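Budget for a two-arm table cell, what do I forget?

Forum: Small Automation / Buying and Planning

helju_k
Hello all. I must give a purchase plan for one bench with two small arms, for pick and place of mixed small goods. Our first bench was put together two years ago by a colleague who has left, and he kept no list of what was bought. Now we want a second one of the same type and I am the one with the spreadsheet.

What I have until now: two arms, two grippers, aluminum profile for the frame, table plate, one PC, one monitor, one fixed camera. The arms are quoted by Urasard, the profile by Eberhard. The quote is valid until 29th October, so I have a little time, but my manager likes to ask questions.

Which lines do people usually forget? And do you buy spare grippers from the start?
Helju Krūmiņa

torquewrench
Cables. Everyone budgets the arms and then buys cables four times. Also power supplies, if they are not in the arm price. Ask for this in writing.

Lanz_J
Spare gripper fingers, yes. A full spare gripper, no. On our cell we changed fingers 2 times in the first year and the gripper body not once. Fingers from Lesix cost us 151 for a pair, and it was the best money in the whole project.

I would also write a line for test objects. It looks like a joke in a budget, but it must be there. We had to take it from the coffee money.
Johanna

benchrat
Disagree about the spare gripper. If one gripper dies and delivery is six weeks, your two-arm cell is a one-arm cell for six weeks. What does this cost you? More than the gripper, I think.

Lanz_J
It depends on the delivery time, and this is a thing you can ask before. Ours was nine days. For nine days we can wait. If Urasard says six weeks, then I agree with you and she should buy the spare.

helju_k
I asked them today by phone. They say "usually two to three weeks", but they will not put it in the quote. So I don't know who of you is right.

torquewrench
If they will not write it, count the longer one and add a week.

helju_k
OK, so I put the spare gripper as an option line, with its own price, and my manager can cross it out. Then it is his decision.

About the frame: we have black profile around a light wooden tabletop, with the left arm on the left rail and the right arm on the right rail. Eberhard offers the same cut set for 185, with corner parts but without feet. Is wood a mistake? I like it because one can screw something in it quickly. But a colleague says we should take a plate from plastic.

benchrat
Wood is fine. It takes scratches, and so what. Replace it when it is ugly. What I would not save on is the stiffness of the rail under the arm base. If the rail twists, you will calibrate every morning.

old_profile_guy
I am going to be unpopular. Why two arms? From the first post I read "pick and place of mixed small goods". One arm with longer reach does this, and you save one arm, one gripper, one set of cables, half of the calibration work. Many two-arm benches I have seen have one arm that waits.

Lanz_J
This is true for many benches, but not for all. If one arm must hold the container and the other must put something in, you need both. Or you build a fixture for each container, and this is also money.

helju_k
It is a fair question and I asked it myself in July. Our goods are very different from each other: chip bags, small spool- or can-like pieces, things in plastic trays, pieces with the shape of bakery. Some lie near the back of the table, some in a tray at the front. With one arm at the side, the far corner is always a problem. I calculated also one longer arm from Valent, and the saving was smaller than I hoped, because the longer arm needs a heavier frame and a new controller. 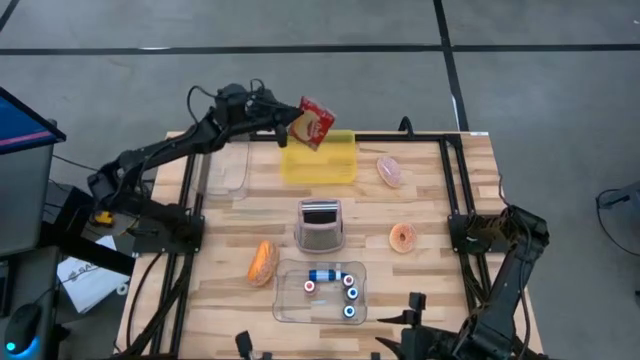
So I stay with two arms, but I will write the comparison on one page and attach it, because the question will come for sure.

What I still don't have is a good number for the small things. I mean containers, tape for the floor, the cart for the monitor, labels. Do you give each a line, or one sum for all?

torquewrench
One sum. If you write "floor tape" in a line, somebody will discuss floor tape for half an hour.

benchrat
One sum, but keep the details in a second sheet. Ours came to about 128 and that was without the cart.

old_profile_guy
I still say one arm. But if you attach the comparison, I have nothing more to complain about. Put the hours for calibration in it too, please. People compare only the hardware price and then they wonder.

Lanz_J
And the test objects! Soft bags wear out quickly when a gripper takes them all day. Donuts and bread rolls too, even the toy ones, if you use them a lot. I would plan to replace the full set twice a year.

helju_k
I add both, the hours and the replacement set. One last question, maybe it is stupid: do you let the supplier mount the arms on the rails, or do you do this alone? Urasard offers one day of a technician and it is not cheap.

benchrat
Do it yourself. Two people, one morning.

torquewrench
Do it yourself only if you have the drawings from the first bench. If the colleague who left took them with him, pay the technician and ask him to write down the positions.

helju_k
We have no drawings. Then I leave the technician in. Thank you all, I will post the final list when it is signed.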